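Visit report: Stundside housewares works, open day, 2026-02-15

Stundside opened its molding hall and finishing rooms to the public for one day, with tours leaving from the loading dock. I went for the molding side, and in particular for the storage line, sold under the name Prima. The group before mine had overrun, so we began in material storage and saw the presses second.

Resin arrives in bags and is held in a closed room next to the hall. It is dried in hoppers before use, and the drying time is set by grade. The guide was firm that moisture causes more rejected parts than any other single factor, mostly as silvery streaks near the gate. Color is added at the press as concentrate. Opaque cream is forgiving in this respect. Tinted clear grades are less so, and the purge scrap from a change of tint cannot go back into a clear part.

The hall has 5 presses in one row, with an overhead crane for tool changes. Three were running. The tool on the nearest machine was made by Ateş and had been back once for new ejector pins. Planned service is every 2,000 shots, at which point the parting faces are cleaned and the vents checked. I asked about vent depth and was given a sensible answer, but no number.

Bread boxes were on view in the finishing room, where the talk turned to lids. 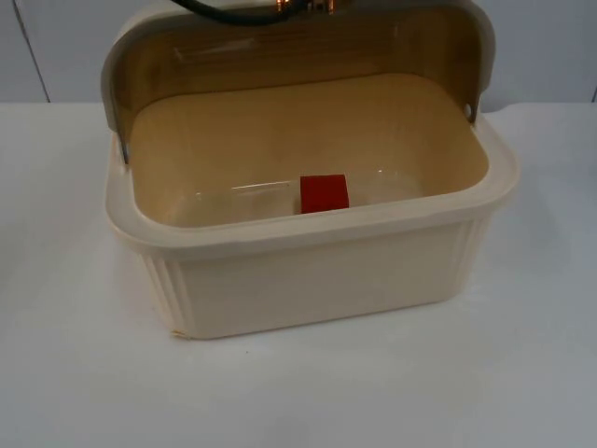
Cream bread box with the tinted lid swung back.

A roll-top lid has to travel through its arc without rubbing the side walls, and both parts shrink after molding by different amounts. The works measures the body and the lid after they have rested overnight. Measuring them warm gave misleading results in the first season, and a batch of lids had to be ground up. Pivot fit is checked by hand. There is a gauge for it, but the finishing staff reach for it only when a lid feels wrong.

Cycle testing is done on a bench rig in the next room. A sample is opened and closed 2,000 times, then inspected at the pivots for whitening. The rig was switched off during our visit, and the counter showed the end of an earlier run. Samples are also left in a warm cabinet and checked for warp against a flat plate.

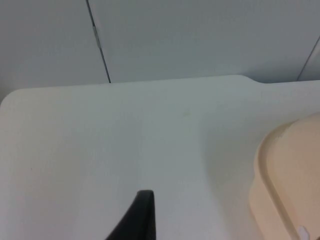

Can a bread box of this type go in the dishwasher?
The works recommends hand washing in lukewarm water, as repeated hot cycles can warp the lid and loosen the fit at the pivots.

Packing was the least interesting stop, though the carton drop test drew a crowd. Finished goods are packed singly and palletized by hand. The cartons come from Rundonard, which also supplies the molded pulp corners — these replaced foam last November. Breakage in transit is said to be lower, but the change also coincided with a different carrier, so I would treat the comparison with care.

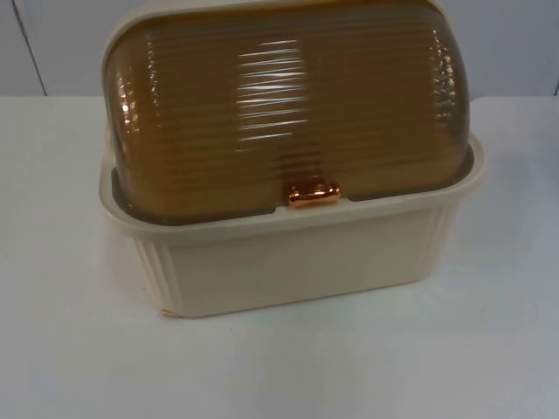 Spare parts are handled from a counter at the end of the packing room. Lids can be ordered separately for current models, and the stock level for each is kept at 200. Older models are made to order when a tool is next in the press, with a wait of several weeks. The tools themselves are stored on racks behind the hall, greased and tagged with the date of last use.

Practical notes: ear protection is handed out at the door and is needed for the hall only. The route has two flights of stairs and no elevator. Parking fills up early, and the overflow lot is unpaved. The tour took longer than advertised, and the factory shop had closed by the time our group came out.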